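We use cookies to improve your experience. By continuing to browse you agree to our cookie policy. Accept / Manage settings

Ignacio Salinas picks up on the second ring and says give him a minute, he has to kill the power first. Then he's back. The arm is called Lurka. He's been building it since June, mostly evenings, in the shared workshop on the ground floor of his building and lately in his own living room, where the floor is better.

"The shop floor is concrete and it's got a slope. Tiny slope. Drove me nuts for weeks before I put a level on it."

Budget so far: $2,258, all in a spreadsheet, including the parts he burned up. He wanted to stay under two thousand. "I bought the wrong servos. Twice. Same wrong servos." The controller board is a Zokton, secondhand, and he has mixed feelings. Runs hot. Manual is fourteen pages of nothing, he says, and then corrects himself, it's 14 pages and one of them is good.

Why an arm? He shrugs, or sounds like he does. His day job is refrigeration repair and he likes stuff that moves. Started with a kit gripper, hated it, printed his own fingers. Then printed them again.
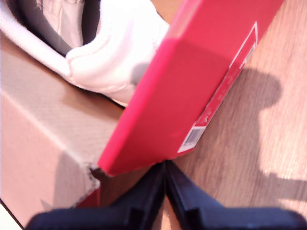 Fingers are what he wants to talk about, so we talk about fingers. The current pair is version nine or ten, he's lost track. Early ones were smooth and everything slid out. Now there are squared ridges down the inside edges and the tips come together in a V, so they can get under the corner of something thin, like the red lid on a box of sneakers. "Lids are horrible. It's a big flat shiny thing and you've only got an edge to work with. A shoe is easy compared to a lid. A shoe has places to hold on."

And cardboard?

"Cardboard tears. You push a bit too hard and there's your answer."

Force control is the weak spot, he admits it. He reads the motor current and guesses from there. A guy at the shop keeps telling him to get a proper sensor, an Esero, but thats another couple hundred bucks and he'd have to redo the wrist. Maybe in the winter.

Software he'd rather skip. It's Python, it's a mess, it works most nights. He keeps a log of every grasp attempt, 2,277 lines last time he looked. Does he read it? "Some of it. The bad ones."

The second arm already has a name, Gazi, and so far thats all it has. Plus one motor mount. He'd like the two of them to hold a box between them and close it up, flaps and all. No deadline. He's got some 40 feet of cable to sort out frist, and his sister wants the living room back.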